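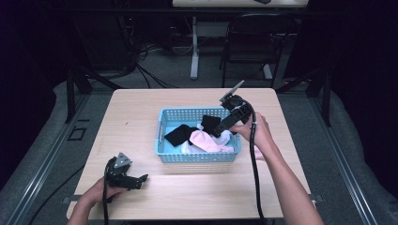

의류 정리·분류 작업 중간보고 (2022년 12월)

수신: Nadja Gruber 님 / Stitance 지원사업 담당
발신: Jasbridge 작업팀

급하게 정리해서 보냅니다. 표는 나중에 따로 첨부할게요.

1. 진행 현황
- 9월 착수 이후 처리한 바구니 500개 넘음. 계약 목표는 2,000개.
- 바구니 하나에 옷감 몇 장씩 섞어 담고, 꺼내서 색별로 나눈 뒤 다시 담는 순서. 담을 때 개지 않음. 뭉친 상태 그대로가 기준.
- 색 조합은 검정, 흰색, 연분홍 위주로 진행중. 무늬 있는 천은 다음 분기.

2. 바구니
- 하늘색 플라스틱, 옆면에 구멍 뚫린 것으로 통일. 짧은 쪽 양끝에 손잡이 홈 있어서 옮기기 편함.
- 깊은 바구니도 써봤는데 바닥쪽 천 꺼내는 데 시간이 너무 걸려서 뺐음.
- Gasser에서 추가분 받기로 함. 납기 아직 미확정, 확인되는데로 공유.

3. 문제점
- 검은 천끼리 겹치면 한 장인지 두 장인지 구분이 잘 안됨. 재작업 43건 중 대부분이 이 경우.
- 흰 천이 분홍 옷 밑에 깔리면 빠뜨리고 넘어가는 일도 있음. 마지막에 바구니 바닥 확인하는 절차 추가했음.
- 얇은 옷은 구멍에 걸림. 천 손상 2건, 폐기 처리.

4. 예산
- 집행률 63%. 옷감 구입비는 거의 다 썼고 인건비가 남음.
- 세탁비 항목이 애초에 없었음. 소모품비에서 돌려 쓰는 중인데 항목 변경 승인 필요합니다. 이번 주 안에 회신 가능하실지요.

5. 다음 단계
- Drevura 쪽 분류 기준표랑 우리 것 맞추기. 연분홍/베이지 경계가 서로 다름.
- 수건, 양말 추가. 양말은 짝 맞추기까지 할지 미정. 의견 주세요
- 작업대 높이 조정 요청 들어온 것 검토. 오래 서서 하면 허리 아프다는 말 계속 나옴.

재작업 건별 내역은 정리되는 대로 메일로 보내겠습니다.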